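Rural Members Press for a Fairer Route to the Ballot 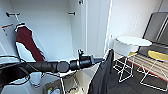

Why do so few members from outlying districts reach the final list of candidates? Selection meetings are held almost entirely in the larger towns, and only members who attend in person may vote.

The rule has been in place in the Grenska region for 12 years. It was adopted to prevent the misuse of absentee votes, and party officials maintain that it has done so. Members in Jekum and Bolger take a different view. For many of them, a selection meeting means a drive of 70 miles each way on a weekday evening, and those who work shifts or care for relatives must often stay at home.

An open letter sent to the regional executive on Thu 19 August asks for 2 changes. The first would allow voting by mail in any selection contest. The second would require meetings to rotate among the 5 districts, with dates published well in advance. The letter also asks that membership lists be made available to all applicants on the same day – a point on which several unsuccessful candidates have complained before.

The executive has acknowledged the letter but has not committed itself to either proposal. In a short statement, it said that postal voting would raise costs and that rotation could be considered once the present round of selections has closed.

Local branches remain divided. The Stusen branch, the largest in the region, argues that central meetings draw better attendance and allow closer questioning of applicants. Smaller branches reply that attendance figures reflect where the meetings are held.

A vote on the rules is expected at the regional conference in October. Branches may submit amendments until the end of the preceding month.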